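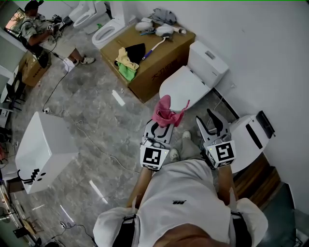
4.3 Labelling regrasp events in cloth demonstrations

The folding and wiping subsets of Jetel contain long stretches in which a cloth is passed from one gripper to the other. We call each of these a regrasp. A regrasp begins when the receiving gripper first touches the cloth and ends when the giving gripper lets go. Between those two points both grippers may hold the cloth, and the pose of either gripper alone says little about where the free part of the fabric lies.

Labels were made in two passes. In the first pass, jaw width and the relative pose of the two grippers were used to propose candidate intervals. Any interval in which the jaw centres came within 60 mm of each other was kept, and intervals separated by fewer than 5 samples were merged. In the second pass, Golnar Alipour checked every candidate against the gripper views and moved the start and end points where needed. A random set of 200 intervals was labelled again by a second annotator who had not seen the first labels. Disagreements were settled by discussion and the agreed label was used for testing only.

Two segmentation models were compared. Rutix takes jaw width and relative pose as input and has no access to pixels. Pal takes the same signals together with a crop from each gripper view, centred on the opening between the jaws. Both were trained on the same split, with no operator appearing in both the training and the test set.
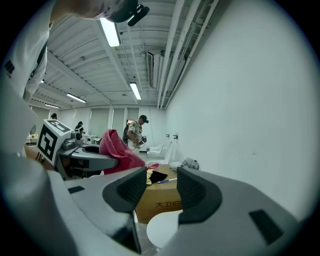 Why is jaw width not enough to find the start of a regrasp?

A thin cloth changes the closed width of the jaws very little, so first contact and a near miss give almost the same reading. The signal becomes useful once several layers are held, by which time the regrasp is already under way. Rutix therefore places the start late in most test intervals, whereas its end points are close to the agreed labels.
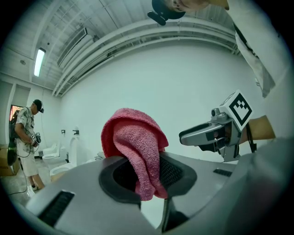

Start points were hardest to label when the cloth stood up from the giving gripper and hid part of the approach. Adding the crops helped Pal most in these intervals. In Figure 4 the pink towel is pinched upward out of the near gripper and bunched into a rounded fold, with the second gripper pointing towards it from the right. The marker on that gripper is in view, so its pose can be tied to the image, but the shape of the fold has to be read from the pixels. We found that the crop size mattered here. Crops that covered only the jaw opening lost the top of the fold, and the start error rose to the level of Rutix.

Figure 4. View from a gripper-mounted camera, with a towel held in the near gripper and a second gripper to its right.

The merging rule has one known fault. Where an operator touches the cloth, withdraws and tries again at once, the two attempts can be joined into a single interval. We left these cases in the training set and marked them in the test set. Results without them are given in the supplement, together with those for Lalance, a version of Pal trained with 20 per cent of the labels.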